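About Farooqui Readers

Farooqui Readers publishes shortened and simplified books for children between seven and 14. We are based in Stanport and sell mostly to schools, libraries and tutoring centers. Parents can order from us directly too, one book or a whole set.

Our list has 156 titles. Most are retellings of older novels, folk tales and myths, and the rest are original stories written to the same reading levels. Every book is marked with one of six levels on the back cover. Level 1 books have short chapters and a picture on nearly every page. Level 6 books are close to the length of a regular middle grade novel and keep a good deal of the first author's wording.

How we started

Razia Shaikh taught fourth grade in Tillatton for 16 years. Her school had plenty of picture books and a shelf of full-length classics, with very little in between. She began writing her own versions of sea stories and ghost stories for her class, stapled them together and kept them in a box by the door. Other teachers asked for copies. Her cousin Adeel Orakzai was working for a printer at the time, and he ran off the first proper edition of four books in January, during a slow week at the shop. They took the name Farooqui from the street where the print shop stood.

Razia still writes two or three titles a year and reads every manuscript before it goes to layout. Adeel handles printing, paper and shipping.

How we make a book

A retelling starts with a full reading of the original. The writer makes a chapter outline, marks what has to stay, and sends that to the editor with a sample chapter. We talk about the hard parts at this point - old-fashioned language, violence, and the way some of these books treat servants, foreigners or women. Sometimes we cut a passage. More often we leave it in and put a note for teachers at the back. A few well-known books we have decided to leave alone.

Once the outline is agreed on, the first draft takes three to five months. Each draft is then checked against our word list for its level. Words outside the list are allowed, but they have to be clear from the sentence or explained in the glossary.
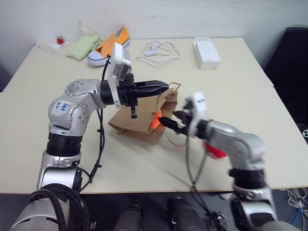

After that the draft goes out to reading groups. We work with five schools in the Stanport area and one in Tillatton, and children in those groups read the text as plain typed pages with no pictures. Their teachers write down where readers slow down or lose track of who is speaking. Dialogue causes more trouble than long words do. Most books go through at least one rewrite at this stage, and our version of a well-known whaling story went through four.

Illustrations are ordered last. We use black ink drawings inside and a color cover, and we ask artists to follow the text closely. If the coat is green in chapter two, it should be green on the cover.

The Bridex series

Bridex is our line for older students who are new to English or who have fallen behind in reading. The stories are chosen for readers of 12 and up, and the covers carry no level number on the front. The number is printed small, inside, next to the copyright notice. Each Bridex title has a free audio recording and a set of worksheets that can be copied for class use.

People

Razia Shaikh - founder and series editor
Adeel Orakzai - production and shipping
Amna Sial - editor, Levels 1 to 3, and school reading groups
Eirini Andreadis - art director
Sadia Kiani - editor, Bridex, and audio recordings

Our writers and illustrators work freelance. Their names are on the title page of every book.

Schools and libraries

We supply 409 schools and public libraries. Orders of ten books or more get the school discount, and class sets come with a teacher's guide. Print runs are usually 1,000 copies, so a popular title can be out of stock for a few weeks while we reprint. If you need a book by a certain date, write to us first and Adeel will tell you what is on the shelf.

Writing for us

We are open to outlines for Levels 4 to 6 and for Bridex. Send a one-page summary and one sample chapter. Please do not send a complete manuscript. The original book must be out of copyright in the United States. Amna and Sadia read everything that comes in, and a reply normally takes eight weeks.

Page last updated December 6, 2019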